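Newsletter of the Grarna shared workshop, November 2020

From the members: the arm that lives between the shoes and the server rack

By Piret Sproģis

Several members have asked how my robot project is going while the workshop in Grarna has short opening hours. I moved the whole build to my flat in spring, and I promised to write something for the newsletter. English is my third language, so please forgive me if some sentences are a little stiff.

Those who joined us after January may not know the project. I have on loan a white robot arm with a gripper, from the people at Sterkano, who kept it in storage after they changed to a smaller model. The agreement is simple. I may use it at home for my own learning, and in return I write down everything that goes wrong. I call the project Flistden, after the street where I lived as a student. It has no deeper meaning.

The aim is modest. I would like the arm to pick up soft and light things from a board and put them in another place. Hard things with straight sides are already quite easy, and we did them in the workshop with wooden blocks. Soft things are much more difficult. A bag changes its shape when you touch it, and a cable does not want to stay where you put it.

How it is set up at home

The flat has one room which is large enough, and it is also the room where I work and where the shoes are kept. I have a small open rack standing on the floor, with a NETGEAR network switch at the top and a black server under it. The arm and the server talk through the switch, and I can read the records from my desk without standing up. The floor is hardwood and I did not want to make marks on it, so the things to be picked up lie on a plain wooden board.

The board is an offcut and still has an old label on one side. I thought about painting it in a dark colour, but a pale surface turned out better for my purpose. The brown paper is easy to tell apart from it, and a blue cable tie is even easier.

The first task: a cable tie on a paper bag

My neighbour Yeon Street group (we exchange useful packaging and small materials) gave me a good supply of used mailers, and I began with one from Amazon. The paper is wrinkled, and this is good for practice. If the gripper can take a thin cable tie from wrinkled paper, it can surely take it from a flat table. I lay the tie across the bag by hand, move the arm above it slowly, and let the gripper come down.

Most of the failures are of the same kind. The gripper comes down a little too low and takes the paper together with the tie. Then the whole bag goes up in the air, and I must stop and begin again. If it comes down too high, it closes on nothing. The good height is somewhere between, and it changes with every wrinkle. In the first evening I had 5 good picks and did not want to write down the number of bad ones, but I did write it, as agreed. It was 18.

After this I made the closing of the gripper slower and let it wait for a moment before lifting. The results became better. I also learned to put the tie in different directions, as I had always placed it the same way without noticing, and the program had become good at this one way only. 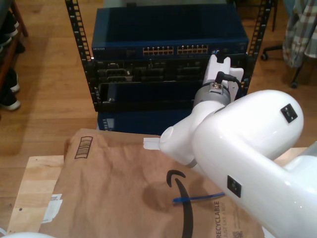

What I would do differently

I would take more care with the cable from the beginning. On this arm there is a thin black one which goes from the gripper housing to a connector on the metal ring at the wrist. It makes a loop, and the loop needs some free space when the wrist turns. I once let the wrist turn too far in one direction and the cable became tight. Nothing was broken, but I now have a limit in the program, and I check the loop with my eyes before each session.

I would also write the notes at once and in full sentences. In the summer I wrote only short words, such as "low again" or "bag", and after two months I could not understand which evening or which setting they belonged to. Now I have a proper table with the height, the closing speed and the result.

The third thing is the distance to the furniture. My first plan was drawn on paper and it had a very nice empty room in it. My real room has an office chair with wheels, and chairs with wheels do not stay where the plan says. I put the chair back behind the rack before I start, and I keep one hand near the stop button during the whole session.

What comes next

I have now almost 2000 recorded attempts, good and bad together. In the winter I want to try 7 other kinds of packaging, beginning with padded envelopes and thin plastic sleeves. I am especially interested in the plastic ones, as they slide on the board and I expect many failures.

If you have clean packaging at home which you do not need, please leave it in the grey box by the workshop door, with the word Flistden on it. Cable ties are welcome too, in any colour, also the used ones if they are not cut very short. I can also lend my notes to anyone who is building a gripper. They are in English from August, and before that in a mixture which perhaps only I can read.

Questions can be sent to the members' list. I read it in the evenings.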